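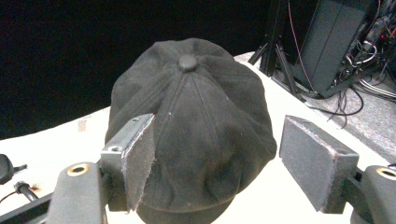
Birthe Oddsson wrote in after the last issue to ask whether anyone on the returns floor at Dredau had been given a say in all this, or whether the machines would simply be there one morning when the shift came on. She also wanted to know what happens to hands that have folded and sorted for years. Fair questions, both, and I promised her a proper answer.

So, the say first. Six of us from the floor have been spending our afternoons over at the Beaudoin building since September, teaching the handling of soft goods with the hand-held grippers. You hold the thing, you close the two fingers on a cap or a scarf, you lift and you set it down where it belongs, and then you do it again. Caps are harder than you would think! A crown gives way as soon as you press on it, and those of us who have shaped caps by hand for 17 years had to slow right down and notice what our fingers had been doing all that time. We passed 1,000 recorded pick-ups before the month was out, and there was cake (lemon, from the good bakery by the Dratport gate).

As for what changes, the plan is that the first arm goes in at the Cerkach line, on the bin-to-table lifting, the part that has sent so many of us home with sore shoulders. Checking, brushing and the final look stay with people. All 21 jobs on the line are kept through the trial -- we have that in writing, and a copy is pinned up by the time clock for anyone who would like to read it.

I won't pretend everyone is easy about it. Some of the evening crew would like to know what comes after the trial, and so would I. Bring those questions to the canteen at 2:30, when the shifts overlap, and bring Birthe's too if you share them. The coffee will be on.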